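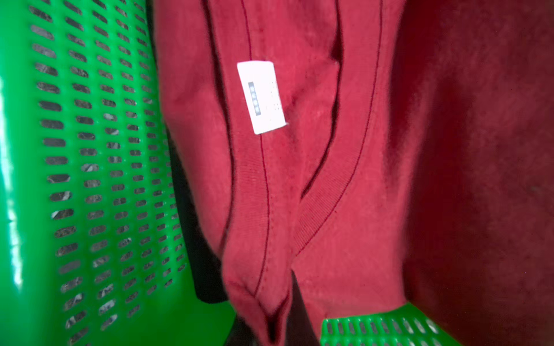

Page last changed: June, by Rawan Khoury

Folding Table and Basket Check, Station 4
Kurell Garment Care, Drunden site

Complete before the Saturday intake. Mark each line OK, FIX or N/A. Comments go under the line they refer to. FIX items are copied to the Tanguy log by the end of the shift.

1. Basket

1.1 Rim free of splits and sharp molding edges. OK
1.2 Perforated walls free of snapped webs between slots. OK
Comment: run a bare hand along the inside of each wall. A snapped web catches knit fabric before it can be seen. Gloves hide the fault.
1.3 No loose threads wound through the slots. FIX
Comment: two threads removed from the short side. Check again after the next load.
1.4 Basket sits level with a folded load in it. OK

2. Garments in the basket

2.1 Folded flat, neck label readable without unfolding. OK
2.2 Stack stays below the rim. OK
2.3 Care label attached on all stitched sides. FIX
Comment: the red knit has a small frayed white thread at one corner of the label. Trim it, do not pull. Pulling opens the neck seam. 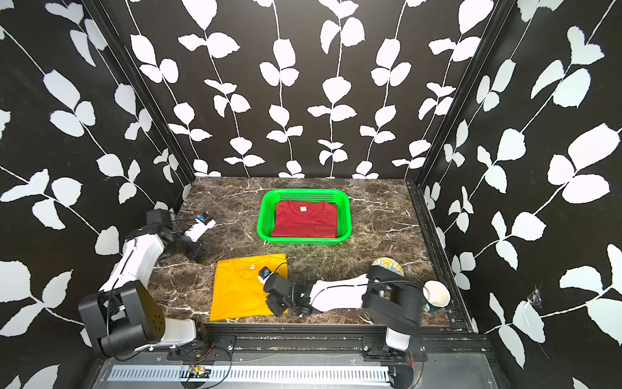

2.4 Colors kept apart until the wash code has been entered. N/A
Comment: the yellow and red shirts were already coded, so this line does not apply to them. Enter the code under the shirt number in Zedero, not under the basket number. Entries made against the basket are lost when it is emptied.

3. Table surface

3.1 Top clean, no residue from label adhesive. OK
3.2 No chips or raised spots within reach of fabric. OK
Comment: the veined pattern makes small chips hard to find by eye. Use a flashlight held low, from both ends.
3.3 Folded garments lie flat and clear of the front edge. OK
3.4 Basket placed beside the folding area, not on top of finished work. OK

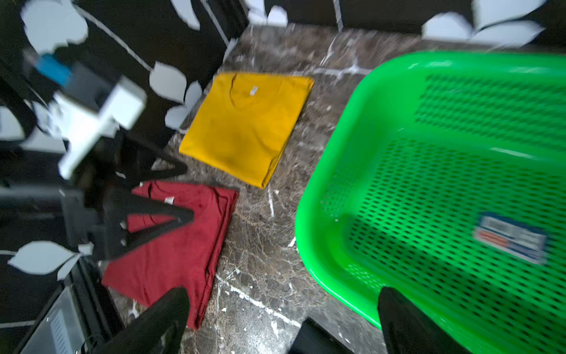

Item 3.4: yellow and red shirts folded, green basket alongside.

3.5 Sticker on basket floor legible. FIX
Comment: order a replacement. The old sticker stays in place until the new one is ready.

4. Wall panels

4.1 Leaf-print covering has no lifted seams. OK
4.2 Corner posts tight, no movement when pushed by hand. OK
Comment: re-torqued at 17 months of service. Next check is due at 2,000 loads.

5. Mixed loads

5.1 Dark garments handled separately from reds and yellows. FIX
Comment: the black garment was on the same table as the others. Acceptable for folding, not for sorting.
5.2 Basket stable on its base before loading starts. FIX
Comment: basket found tilted. Set it flat before anything goes in.
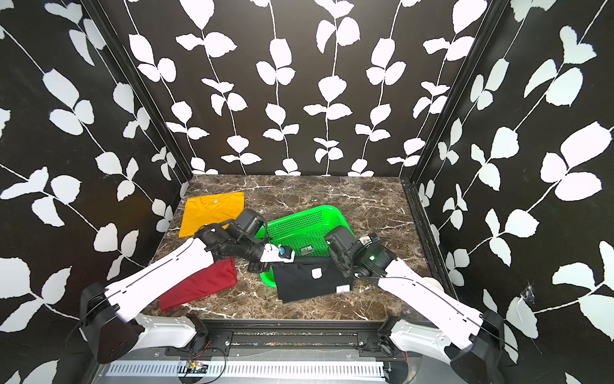

Items 5.1 and 5.2: black garment on the table, basket tilted.

5.3 Folded garments at the front moved back before the next fold. FIX
Comment: the dark red shirt hangs near the front of the top. Move it back by one hand width.

Load count at time of check: 73
Open items carried forward: 1.3, 2.3, 3.5, 5.1, 5.2, 5.3
Checked by: R. Khoury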